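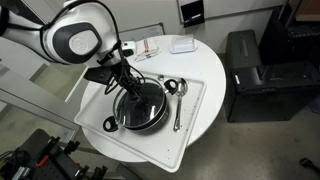 Item 3: dark pot with glass lid, on the off-white tray, round table.

Tondmont Shared Kitchen
Cookware and serving table check, July
Checked by: Raili Lappalainen
Started 2:00 p.m.

Marks used: OK, FIX (can stay in use, needs attention), OUT (take out of use). Comments go under the line they belong to.

TABLE

1. Table stands level, no rocking — OK
Pressed down on four sides with the tray off. One foot had been wound out too far last time and is fine now.

2. Tabletop clean, no chips or lifted edge — OK
White top, wiped before the check. Faint ring from a hot pan on the window side, noted in the spring and no worse.

POT

3. Lid sits flat on the rim — OK
Turned it a full circle by hand. No rocking and no gap that I could find.

4. Lid glass free of cracks and chips — OK
Look at this one with the lid off and held up to the window. On the table the ceiling lights reflect in the glass and a hairline crack would be easy to miss. Ran a cloth around the metal edge and it did not snag.

5. Lid knob tight — FIX
Turned slightly under finger pressure. Tightened from the underside with the short screwdriver. Please check again after 2 weeks of normal use. If it has come loose again, change the screw and washer. Spares are in the Wumbei tin, top drawer.

6. Side handles tight, no cracks — OK
Both loop handles pulled up and pushed sideways with the pot empty. Bracket screws do not move. Some grease behind one bracket, cleaned out with a brush.

7. Handles can be held with dry cloths or mitts — OK
The openings are big enough for the thin mitts. The thick quilted pair does not go through, so those are for the oven only. I have moved them to the oven hook.

8. Inside surface sound, nothing flaking — OK
Light scratches on the bottom. Wood or silicone spoons for stirring in this pot, please.

9. Markings on the side readable — FIX
They are too worn to make out. Capacity should be written on a tag and tied to the shelf where the pot lives. Stultby can look it up from the order if someone calls them.

TRAY

10. Tray large enough for the pot, raised rim all the way around — OK

11. Tray sits fully on the table — FIX
The tray is a rectangle and the table is round. Set diagonally, the front corner sticks out past the table edge, and a person walking by could catch it with a hip or a sleeve. Turn the tray so the corners stick out as little as possible and keep the front clear, or use the long counter when hot food is going out. I would prefer the counter.

12. Tray clean — FIX
Dark specks on the surface, more on the right side and down by the bottom corner. Did not test what they are. Wash with hot water and Predex, rinse, dry, look again. If they stay, they are in the surface and the line can be marked OK with a note.

13. No cracks in the rim or corners — OK
Flexed gently by hand. Corners are rounded and smooth.

SPOON

14. Metal serving spoon straight, no sharp edges — OK

15. Spoon laid down flat when not in use — OK
Lying on the tray next to the pot. Leave it like that. A spoon standing in a pot with the handle over the side gets knocked.

16. Metal spoon used for serving only — FIX
See line 8. Label on the spoon jar has fallen off, needs a new one.

CARRYING AND HEAT

17. Route from stove to table clear — OK
57 inches between the stove and the nearest chair when the chairs are pushed in. With them pulled out it is tight.

18. Full pot carried with both handles — OK
Rule card is on the wall. It has been wiped so often that the bottom line is fading — print a new one.

19. Heat mat under the pot when it comes off the stove — FIX
The mat is missing from its hook. Until it turns up, let the pot stand on the burner with the heat off before moving it to the tray.

TO DO BEFORE NEXT CHECK

Lid knob, recheck (5)
Capacity tag (9)
Tray position or move to counter (11)
Tray wash (12)
Spoon jar label (16)
New rule card (18)
Heat mat, find or replace (19)

Nothing marked OUT. Finished 2:40 p.m. R.L.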